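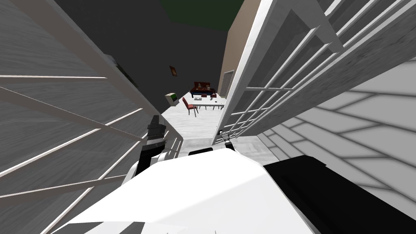
How long do you let paint cure before you shut an interior door on it? Overnight at least, and two nights if it's humid. Dry to the touch means nothing, the edges stay gummy way longer than the face.

ok door thread, bc four people asked after the hallway post. typing on my lunch so forgive me

Old doors first. Ours are from the Skulusberg place, stored in a barn since August. Got 2 pairs for less than one new slab. Check for twist BEFORE you pay. Lay it flat, sight down the long side. Jabari Muli taught me that, he hangs doors for a living, I just ruin them

Stripping: over 35 hours on the first pair. Do not recomend. Second pair I only scraped the loose stuff, sanded, primed. Looks the same from three feet

Hinges. Reuse the old ones if the pins aren't worn. Boil them in a junk pot w/ a little dish soap and the paint slides off. Dry them right away or they rust by dinner

Screws just spinning in the hole? Glue and toothpicks, snap them flush, wait, redrill. Or a longer screw into the stud if it's the top hinge. Top hinge does most of the work

Glass doors: paint the thin bars first, flat parts after. Small angled brush. Let it lap onto the glass a hair and scrape later, way faster than tape. I taped the first one. 45 minutes PER SIDE, and it bled anyway

Sticking at the top corner on the latch side = usually a loose top hinge. Tighten before you plane anything. I planed first. Now there's a gap I can see daylight thru

Someone asked about the paint, it's a water based enamel from the little shop in Drurnach, Iveta Kollár mixes it for me. She talked me out of pure white. It was going to look like a fridge

Total for the second pair came to 50 bucks not counting my time, sandpaper was most of teh bill

Latches next. Waiting on a ball catch from Oksanen, the old one has no spring left. Until then it's a folded piece of cardboard holding the left one shut

lunch over. will answer hinge questions tonight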